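Getting Fold Lines Out of a Tablecloth (Without Dragging Out the Ironing Board)

I own more tablecloths than any one person needs, and every single one of them lives folded up in a drawer until company is coming. So the creases and I are old friends! These are the things I do about them.
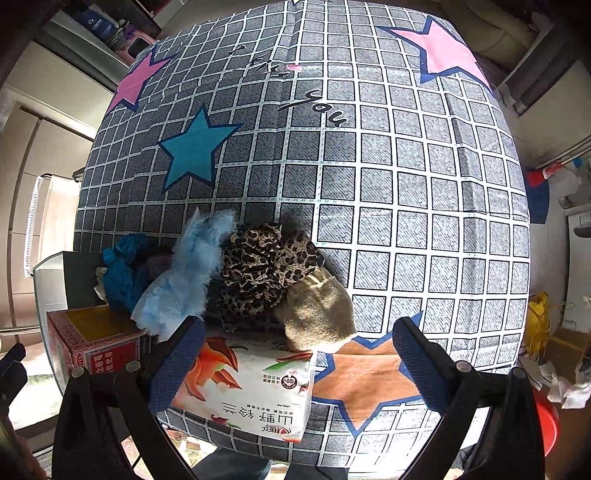
Start the night before

If you can, put the cloth on the table the evening before you need it. Mist it with plain water from a spray bottle, smooth it outward from the middle with the flats of your hands, and go to bed. Cotton relaxes a lot overnight. Polyester is more stubborn, but even that usually looks better by breakfast.

The dryer trick

Toss the cloth in with a damp washcloth on medium for ten minutes. Then stand right there and take it out the second it stops (I set a timer on my phone, or I wander off and end up with worse wrinkles than I started with). Spread it on the table while it's warm. Skip this one for vinyl or anything with a plastic coating, please.

Iron it on the table

My ironing board is tiny and a big cloth just slides off onto the floor. I lay two old bath towels on the dining table, put the cloth over them and iron in place, shifting the towels along as I go. Check that your table can take the heat, though. Mine is an ugly old thing from my aunt in Tremmont and I don't worry about it. If yours has a nice finish, use a thick blanket under the towels and keep the steam off.

Printed cloths get ironed from the back

I learned this with a set of printed napkins that got shiny, sticky patches all over the front. Turn it wrong side up, use the lowest setting that works, and keep the iron moving.

Roll, don't fold

My neighbor Arif Purba gave me this one and it has saved me so much work. Keep the cardboard tube from wrapping paper, fold the cloth in half lengthwise just once, and roll it up loosely with a sheet of tissue. You still get one crease down the middle, but a runner or a row of candles covers that. Mine are 90 inches long and they fit standing up in the hall closet, behind the vacuum.

If you have to fold

Fold it in thirds one time and in half the next, so the creases don't land in the same place and wear the fabric thin. And wash out any gravy first, even the spots you can barely see. They turn yellow by September and then you're in for a long soak.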